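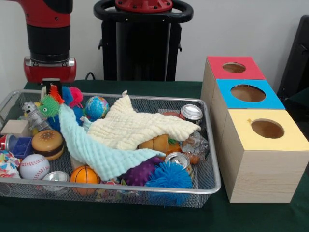
Wash quilting cotton before you cut it, and wash it the way the finished dress will be washed. Zigzag the raw ends first or they'll tangle. Sort by color: a red goes in alone until the rinse runs clear, and a strong blue gets the same treatment. Pale yellow, like the top on the nearest of the three boxes, picks up dye from anything, so I do mine last. Dry flat on a wire rack if the piece is small.

Press while still damp, then fold on grain.

Orhun Bilgin, Wurwood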